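Ticket 708 – bottle bins, break room table, second floor
Opened by: Eulalia Huenchumán
Status: open, waiting on parts

3 shares 2 comments

Okay, so I'm turning this into a running log so people stop asking me about it in the hallway. The short version is that the clear bins we use for empty bottles aren't working out. They don't stack when they've got bottles in them, the lids pop off, and on Sunday somebody found a puddle under the table and thought the sink had gone again. It hadn't. It was half a bottle of somebody's water that went in without being emptied first.

I started with the bins themselves, seeing as I'm the one who ordered them (300 of them, for all the floors, so yes, I'd like them to work!). They come from Plesow and they're meant for food, with the thick rolled rim. My first guess was that we were putting the bottles in the wrong way, so I tried a few with the caps on and the bottles lying flat.

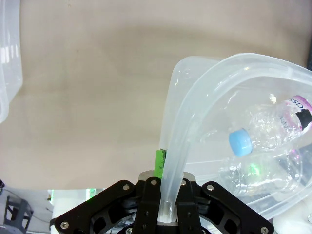 Supplies and Recycling Team, Mokville Office

Caps on is the way to go, I'm pretty sure of that now. A bottle with its cap screwed down keeps its drips to itself, and the people who collect from us take them with caps anyway (I checked with Lautaro Escobar, who does the pickup paperwork). You can also get two bottles in a bin on their sides, label and all, without peeling anything. I know some of you have been peeling labels. Please stop, the bits of label end up in the drain and that's a different ticket.

What I tried next:

Lids off, bins side by side. Fine, but it eats up the whole table and there's no room for anybody's lunch.

Lids on, bins stacked. Fine when empty. With bottles inside, the lid sits up on one corner and the top bin slides if you so much as lean on the table. I did this twice and then moved my coffee.

Bins nested, bottles in the top one only. This works, kind of, but people see the bottom bin sticking out and go looking for a way to use it. Ignacio pulled the whole pile apart trying to be helpful. Sorry, Ignacio, but you did.

Crushing the bottles first. Better! A squashed one takes up a lot less room, and if you put the cap back on right after squashing, it stays squashed. If you don't, it slowly puffs itself out again and lifts the lid, and I think that's where most of the popping comes from.

So for now, the routine is: empty it in the sink, squash it, cap it, lay it flat. Don't stand them up. Don't wedge a third one in just to save a trip to the big bin.

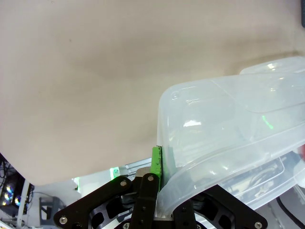 The sliding is the part I still haven't fixed. Constanza said to try a mat under the bins, and Ollgate will sell us rubber ones in packs of 200, but that's a lot of mats to own if they don't help. In the meantime I got out the big beige cloth, the matte one with a bit of texture to it, and I've been playing around with that and the clear containers. My thinking is that a fabric like that ought to grab better than a smooth tabletop does, wrinkles and all. The downside is that a cloth needs washing, and I'm not taking it home every week, so if it becomes a permanent thing we need a second one and a rota.

Also – and this is for Ulises – the small round molded mark by the corner of the container is not a "press here" button. You can't pop the lid open by pushing on it. Lift from the rim, near a corner, with your other hand on the side wall.

Still to do: ask Plesow whether they make a lid with a clip, get a price for a single mat, and put a sign over the sink about emptying bottles. I'll leave this open until I've heard back.

2 comments

Ulises Garrido: I pushed it one time. Could we go back to the tall bin we had in the Orellana building? It didn't need a lid and it never slid anywhere.

Eulalia Huenchumán: It didn't fit under the counter here, I measured it in April. If you can find a shorter one, send me the link and I'll add it to the ticket.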